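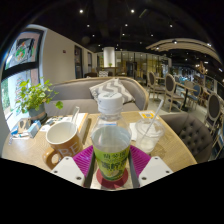

Does the grasp planner in Sivik cope with clear plastic at all? Jasmina Tomić put that to me before I had finished installing it. Mostly, yes. I loaded 50 café table clips and it marked the gripper opening well in nearly all of them. Labeled bottles gave it the least trouble.
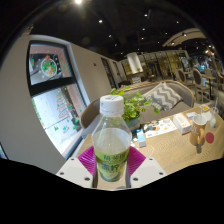

Import is slow, and the depth estimate gets noisy near see-through edges. I turned smoothing up to 3 and the planned paths settled down — at the cost of a longer wait per clip. The timeline view is good. I can scrub to the moment the fingers close and fix the label by hand. Export to Anlow worked the first time. 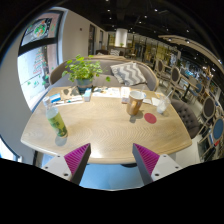 Verdict

Worth paying for if you label grasps every week. Zapata is faster but has no path editor.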